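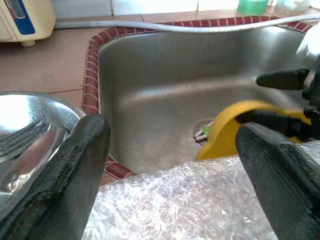
*The sink, with bubble wrap over the front edge.*

Sunday, January 3, 2021

I've spent most of the long weekend on the kitchen counter and I'm about half done. The plan is to have everything we don't use in a normal week wrapped and boxed before the move to Endside. I bought a roll of bubble wrap, the wide kind, 200 feet, and I thought it would be way too much. I'm going to need another one.

The red tile around the sink is the part of this kitchen I'll miss. The grout is thin and a pain to clean, and I've complained about it since the August we moved in, but I like the color next to the steel. The new place has a plain white counter with no trim at all. Selina Aigner came by Friday to look at our shelves and said I could paint the wall behind it. Maybe I will. 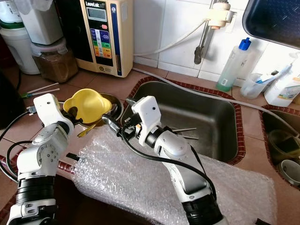 Small stuff is what slows me down. Plates are easy, you stack them with paper between and move on. But then there's every odd thing that has no set, like the yellow funnel-shaped cup, which won't stack with anything and is too handy to give away. I think it'll go inside the round steel bowl with some wrap stuffed around it. The greenish-gray bowl and the white cup in the second sink are staying out until the last morning, so we have something to eat from.

The movers quoted us $951, plus $70 if there are more boxes than we told them. I told them a number before I had opened the cabinet over the fridge.

Tomorrow I'm doing the spices and the drawer by the stove. If anyone nearby has clean boxes, medium size, send me a message and I'll come pick them up.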